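Reference > Robotics > Faults and failure modes > Gripper faults

We use cookies to remember your reading preferences. Accept | Manage settings

Finger marker loss

Last revised 2024-02-20 by Neema Gachanja

Finger marker loss is a fault in hand-held and robot-mounted grippers that measure their opening width with a camera. It occurs when the software can no longer find one or both of the printed square markers on the fingers, or finds them in the wrong place. The recorded width then freezes, jumps, or drops out. If the bad values are used to train or command a robot, the gripper may close too early, fail to close, or squeeze an object harder than intended.

Background

Many hand-held grippers used to record demonstrations carry a wide-angle camera that looks out over the fingers. Each finger has a black-and-white fiducial marker on its housing. The software detects the two markers in every video frame, works out the distance between them, and converts it to an opening width using a calibration made beforehand. No separate position sensor is needed, so a lost marker means a lost measurement.

Causes

The most common cause is lighting. Ceiling lights in the camera's view can lead the automatic exposure to darken the fingers, and a light reflected in a glossy marker can wash out part of its pattern. Booths lined with dark cloth have the opposite problem. The exposure rises to suit the cloth, and the white areas of the marker spread into the black ones. 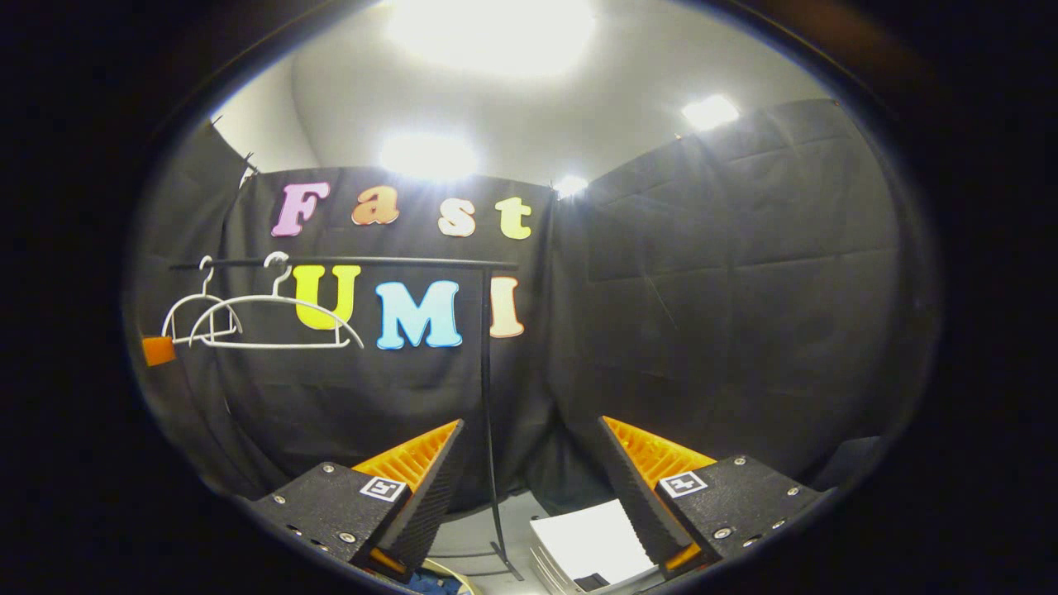

Lens distortion makes both problems worse. The markers sit low in a strongly curved view, where straight edges bend and a small shift in the finger changes the marker's apparent shape. A calibration made with one lens should not be carried over to another, even of the same model.

Mechanical causes include a loose housing screw, a marker that has begun to peel, and a soft finger that twists under load. Thin, light objects such as clothes hangers cause few problems themselves, but long ones can swing back across a housing and cover the marker for several frames.

The Risumby incident

A well-documented case took place in March at the Risumby test hall, where a team led by Tincuța Matei was running a garment-handling arm. The right finger's marker had been lost in part of the training recordings. A cleanup script filled the gaps with the last good value, which was usually fully open. During a trial the arm reached the rack, did not close, and pushed the rail over. An operator, Kadir Kozan, pressed the emergency stop. There were no injuries, but the wrist mount was bent and testing stopped for 12 days.

The review by Umut Başaran found gaps lasting more than 4 seconds in some recordings. The script had written no warning for any of them.

Detection and prevention

A sudden run of identical width values is the usual sign. The Nemimitz checking tool, written by Niilo Nurmi, flags such runs and rejects any recording in which either marker is missing at the moment of grasp. Short gaps may be filled by interpolation. Long ones should be discarded.

Matte markers, fixed exposure, and a full open-and-close motion at the start of each recording are widely used. On a powered arm, the width reading should be compared with the motor position, and motion should stop if the two disagree.

See also: Camera calibration; Emergency stop; Grasp failure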